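The Kitchen at Work Has a New Hire

7 March 2021

I've worked at Bulholm for 9 years, and for most of them the office kitchen ran on guilt. Somebody left a container on the counter, somebody else sighed at it, and eventually a third person (usually me) put it away. Then Vakix, the outfit that runs our kitchen, brought in an arm and asked if we'd mind sharing the counter with it. Mind? I pulled up a chair!

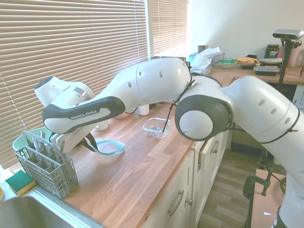 My first worry was for the kitchen crew. There are 4 of them, and they look after up to 600 lunches a week between this building and the one on Bandard Street. I figured they'd hate the thing. A couple of them did, for a while. One told me she'd spent years getting fast at lids and didn't love being asked to teach her trick to a machine. I'd have felt the same way.

What changed her mind was the schedule. The crew used to split the container work evenly, and everybody dreaded their turn. Now one person a day sets up the counter for the arm and keeps an eye on it, and that person gets to sit down (sitting down, in a kitchen job!) and write notes on what went wrong.
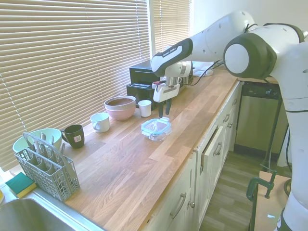 Those notes matter more than I expected. The crew talks about grip and angle over coffee the way my uncles talked about carburetors, and Vakix bumped their pay for the extra duty, after some arguing. They also got a say in which containers the company buys next. The ones from Byun, with the stiff clips, lost that vote badly.

It's still slow, mind you. I can snap a lid on while talking on the phone, and I wouldn't bet on the arm in a race against anybody's grandmother. But I've caught myself standing there with my sandwich, rooting for it.

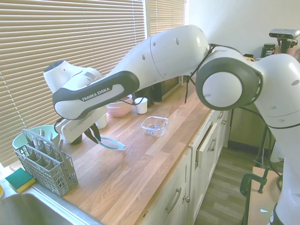 What the crew wants next

More hours, mainly. The crew has asked Vakix to put in writing that nobody's shift gets cut on account of the arm, and the answer so far is a friendly "we're working on it." I'd like to see that on paper too. Meanwhile they're training two people from Bandard Street on the setup, starting later in March, and I've been told very nicely to move my chair.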